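Sorting a mixed tray of odds and ends: how fussy are you?
Workshop & Storage forum > Bins, trays and drawers
Page 1 of 1

bultov_basement
Hello everybody, and a happy January to those of you who, like me, made one resolution and have already bent it a little. Mine was to finish sorting the small stuff, meaning all the pieces that never belonged to a proper set, and I have been at it every evening after supper with the radio on. I'm having a lovely time, if I'm truthful, but I've hit a question I can't settle on my own and I know this crowd has opinions.

I have two metal bins with a divider across the inside, one side bigger than the other. My plan was that everything unsorted goes in the big side, and whatever I've decided about goes in the small side, and when the small side fills up I carry it over to the shelves and put it all away. It sounded so tidy when I drew it on the back of an envelope! What I find is that I stand there holding a thing for minutes at a time wondering what it is "with." Do you sort by color, by shape, or by what it's made of? And do you do the long things first or last?

budov54
Welcome to the hobby within the hobby. Long things first, every time, and I will go to my grave saying so. A long bar takes up the floor of the bin and everything else piles on top of it, and then you pull it out and the small stuff goes flying. Get the long ones out of there and you can see what you have.

As for color, I used to do it that way and I gave it up. My red drawer had a clothespin, a toy brick, half a bicycle reflector and a candle in it. Very pretty drawer. Couldn't find a single thing.

jusameck
I'm going to disagree with my friend budov54, gently, as I do about most things. Color is how my eye works. If I want a green piece, I look for green, and I don't stop to think whether it was plastic or painted tin. My grandmother kept her buttons by color and she could lay her hand on any one of them in the dark, or so she told us, and we were not a family that contradicted her.

I do agree about the long things, though. Out first.

bultov_basement
Oh, the button jar argument, that one got me right in the heart. My mother's were all in together in a cookie tin and I think rummaging was half the fun.

I should say how the bins are going, too. They're the plain gray kind, nothing fancy, and I like that they're metal because you can be rough with them. The floors do get scuffed up in no time, which bothered me for one evening and then stopped bothering me. Has anybody put a liner in theirs? I was thinking of a bit of old carpet, or that rubbery mesh you put under rugs.

bartos_shelf
No liner, please, I beg you. I lined 43 drawers with felt one winter, cut every piece by hand, and was so proud of myself, and by spring every one of them was full of lint and sawdust and I was picking it out with tweezers. A bare metal floor you can wipe with a rag and be done. Scuffs are only scuffs.

What I would add to the conversation is the matter of the shiny things. Crinkly clear stuff, foil, wrappers with something still in them, anything that throws the light back at you. I find them the hardest of all to deal with because they don't look like anything in particular. You see the glare and you don't see the shape. I keep a lamp off to the side now in place of the one overhead, and it has helped my temper a great deal.

A divided bin with only a few pieces in it makes the case for small batches better than I can. Red bars lying flat, a couple of crumpled shiny pieces, something green over on the other side. With a load that size you can make up your mind about every piece and still be in bed at a decent hour.

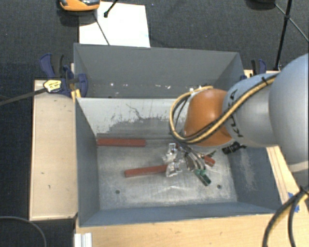
Small batches are fine for an evening, budov54 countered, but they'd never get through a garage that way, and anybody with real backlog ought to tip in as much as the bin will hold and work down through it.

bartos_shelf
Well, that's where we part company. When I fill a bin to the top I get tired looking at it before I've picked up the first piece. A few at a time and a cup of tea beside me. I've done 238 little bags since the fall that way, each one labeled, and I never once felt I was doing a chore.

budov54
238! All right, I take my hat off. I still say you'd have had more if you'd filled the bin.

jusameck
Can I ask the two of you what you do with the red bars, or whatever your equivalent is? I mean when you have a few pieces that plainly belong together by color AND by shape. To me that's a gift, that's a bag right there, label it and move on. But bultov_basement was asking what a thing is "with," and I think some of the trouble comes from wanting every piece to have company. Some pieces don't. I have a shoebox marked ONLY ONES and I'm very fond of it. A lone green thing goes in there and I don't lose any sleep.

bultov_basement
ONLY ONES! I am stealing that this minute, I have the marker in my hand. You have no idea how many evenings I've spent trying to find a friend for a brass hook.

So let me see if I've got my instructions. Long things out first (unanimous, which I gather is rare around here). No liner. Lamp to the side for the shiny pieces. Color or material is still up in the air and I suspect I'll do whichever feels right that night, and please don't shout at me, budov54.

budov54
I don't shout. I type firmly.

One more thing about dividers, while I'm here. Check that yours sits tight against the walls at both ends and along the floor. I had one that stopped a hair short and every washer I own found its way under. If it's loose, a folded strip of cardboard down each end will hold it, and you can pull it out again when you want to wash the bin.

jusameck
Good tip. And put the bin at a height where you can see down to the floor of it without bending. I had mine on a low stool for years and blamed my back on the mattress. It's up on the bench now and I can sort for a couple of hours and still tie my own shoes afterward.

bartos_shelf
What do you do about the crumpled wrappers, jusameck? Do you flatten them out or toss them? I never know. If there's a part inside I like to leave it be, since it's clean in there, but then it won't stack with anything.

jusameck
I open them all. I know some folks would be horrified. But I once kept a wrapped-up fitting for ages thinking it was a spare for the sink, and when I finally opened it there was a drapery ring in there. So now I open everything on the spot and the wrapper goes straight in the trash.

bartos_shelf
I am a little horrified, yes. I'll think it over.

bultov_basement
Reporting back, since you were all so kind. I did the long things first tonight and it went so much quicker that I got through the big side before the nine o'clock news. The ONLY ONES box already has a brass hook, a chess bishop and a green cap off of I don't know what. The shiny pieces I left for tomorrow, because the side lamp needs a bulb and I haven't got one in the house. Does anybody know if those little clamp lamps take the ordinary size?

budov54
Most do. Take the old one to the store with you.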